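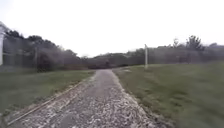
Release 2, Issue 9

# Clidenen Path Condition Records

Posted in August by the Warwood Grounds Records Office

## Summary

The Clidenen Path Condition Records bring together inspection notes, surface measurements and maintenance entries for the gravel walking paths on the Clidenen grounds. The records are kept by the Warwood Grounds Records Office and are released for use by landscape staff, students of grounds management and members of the public who wish to consult them.

The present release covers 9 path sections. Each section is entered under its own number and is inspected on foot from the Stavard entrance outward. The gravel path beside the chain-link fence is entered as Section 7. It is a straight run between grass on both sides, with a narrow edging strip along its left side and trees beyond the fence.

## Contents

- `sections.csv` - section number, length, surface type and edging type
- `inspections.csv` - one row for each inspection of each section
- `works.csv` - raking, topping up, edging repair and mowing
- `notes/` - written remarks by the inspecting staff, in plain text

## Fields in inspections.csv

`section` The section number, as painted on the marker post.

`surface` Loose gravel, bound gravel or bare ground.

`edge_left`, `edge_right` Condition of each edge, looking away from the Stavard entrance. Permitted values are firm, soft, spilled and overgrown. Section 7 is entered as soft on both sides, with gravel carried onto the turf and the greater spread on the right margin.

`verge` Condition of the grass next to the path. Yellowing is recorded here and does not affect the surface grade.

`fence_line` Height of growth at the foot of the fence, where there is a fence. Longer growth is left in place unless it reaches the mesh above the second rail mark on the staff rod.

`grade` A whole number from 1 (closed to walkers) to 5 (no work needed).

## Method

Inspections are made at intervals of 20 meters. At each stop the depth of loose stone is measured at the center of the path and at both margins. Readings are entered in inches in releases before this one and in centimeters from this release on - users who combine releases must convert the older figures themselves.

Work on the edging is recorded separately from work on the gravel, even when both are carried out on one visit.

## Known limitations

Edging material was not recorded consistently in the first release. Where the original entry was unclear, the field has been left blank. Sections under heavy tree cover have fewer winter readings. The Jayasinghe extension is not included.

## Use and citation

The records may be copied and reused with credit to the Warwood Grounds Records Office. Corrections should be sent in writing and must give the section number and the row concerned.

Comments (3)

**gravelwalker** Is the change to centimeters marked anywhere in the file itself, or only on this page? I merged both releases and my margins came out very deep.

**Warwood Grounds Records Office** The unit is given in the header row of `inspections.csv` in Release 2. Release 1 has no unit in the header.

**northgate_reader** Please consider adding the Jayasinghe extension. The edges there are in worse shape than anything in Section 7, and I would be glad to see them graded.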